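Call for Participants: Student Assembly Project, Steditz Technical College

The Department of Automation at Steditz Technical College invites applications for 15 student places in the Rorker project, which enters its second term in June. Participants will write and test control programs for robot arms handling small parts. Most of the work is carried out in simulation.

The project is open to students in any program who have completed one semester of programming. Prior experience with robots is not required. Applicants should be able to commit 24 hours per month, including one evening session on the Akanda campus. A stipend of $250 is paid on completion.

Simulated workspace, Rorker project 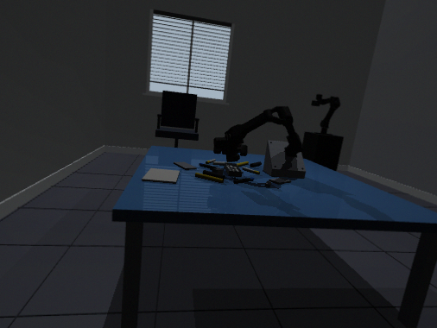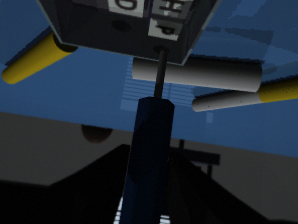 Roswitha Rieger wrote in her comments on the first term that she had expected the programming to be the hard part, and instead spent most of her hours learning to plan a grasp before writing any code. She added that new participants should keep a log from the first session - the final report draws on it heavily.

Duties include preparing test runs, recording results and presenting at the Wusham student meeting. Participants work in pairs and share one simulation account.

To apply, submit a one-page letter of interest, a current transcript and the name of one instructor to the department office by 9 November 2021. Late or incomplete applications will not be considered. More than 40 applications were received last term, and early submission is advised.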